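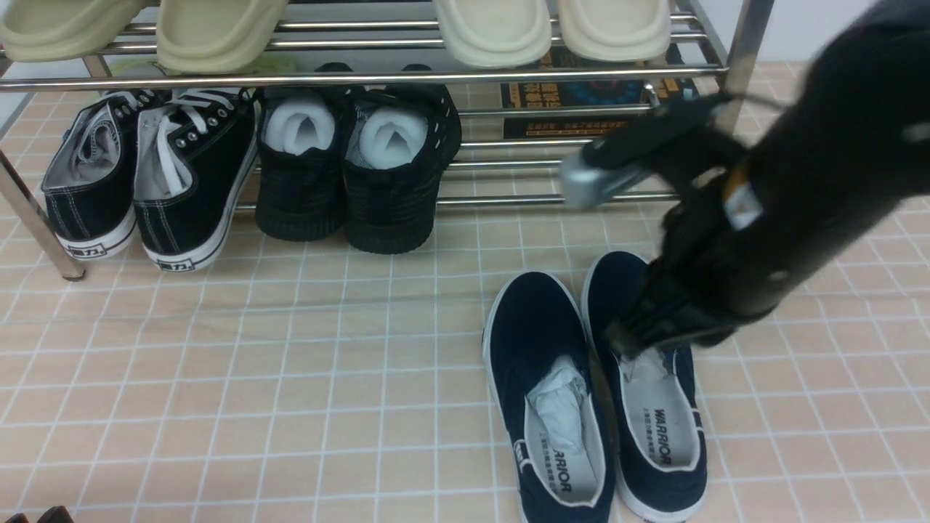
Teaching an arm to put shoes away

Most work on household robots starts with cups and blocks. The manipulation group at Cloutier, a small research lab in Flutville, went with shoes. Its lead researcher has spent much of the past year on a method the group calls Estine, which learns a task from a short set of human-guided runs.

“A shoe bends, and it has a big hole in it,” she said. “You can grab it in ten places and maybe two of those let you set it down straight on a rack.”

The group collected 50 guided runs for the shoe task. An operator steers the arm through the whole job while the head and wrist cameras record. Estine then splits each run into an approach, a grasp and a placement, and trains on the three parts separately.

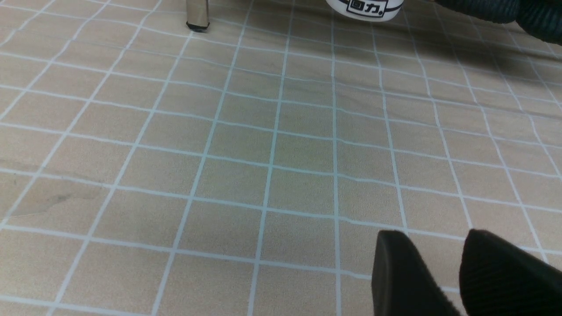 What the wrist camera adds

The first version used the head view alone. It placed the shoe correctly in 17 of its test trials. With the wrist view added and the same number of trials, that went up to 41.

“From up high, the fingers hide the part of the shoe you care about,” the researcher said. “The wrist camera is close, so you get the edge of the sole and the floor next to it. A lot of the time that's enough.”

She is careful about the result. The group has tested on a single rack — metal, two levels — and the paper says so. Canvas shoes with a white rubber edge were the easier kind, she said, and
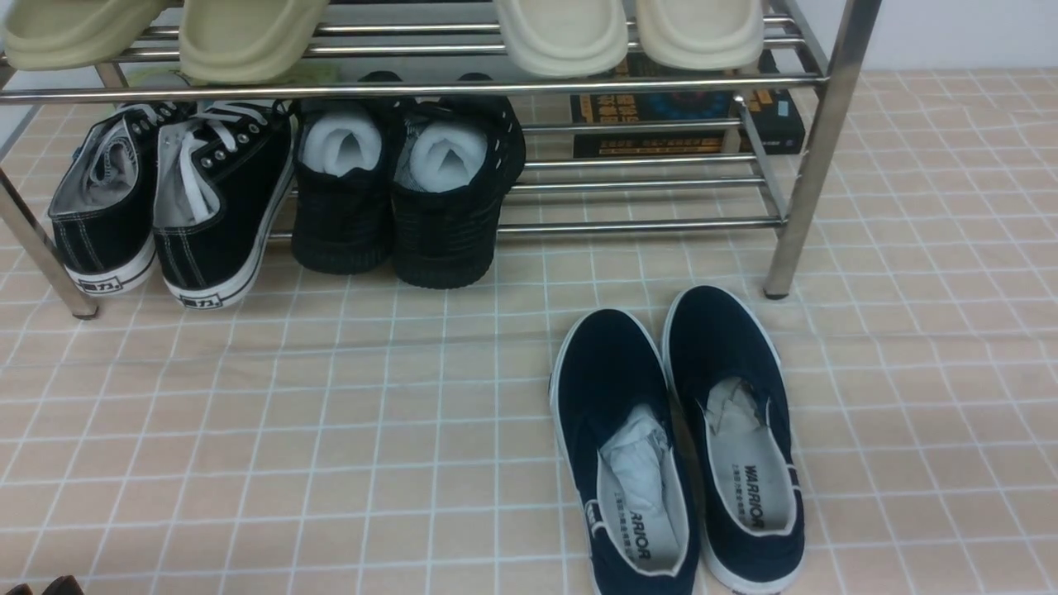

dark shoes with dark soles gave the model more trouble, mainly in judging where the upper stops and the sole starts. The group tried brighter lights for a month and saw little change.

Code for the splitting step will be shared with a partner lab in Zosville, which plans to try it on folded clothes.

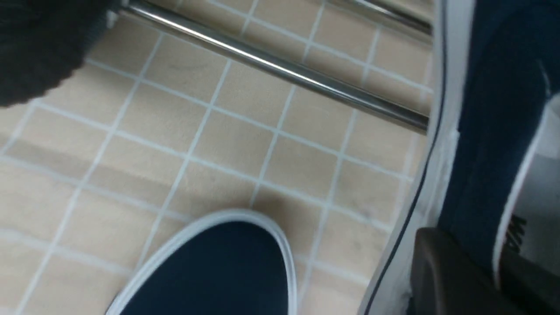 Why not train on the full run at once?

“We did that first. The model would learn the approach well and get sloppy at the end, where there's less data and the errors matter more. Splitting the run lets us give the placement its own weight in training.”

The next round of guided runs is set to begin in November, with a second rack.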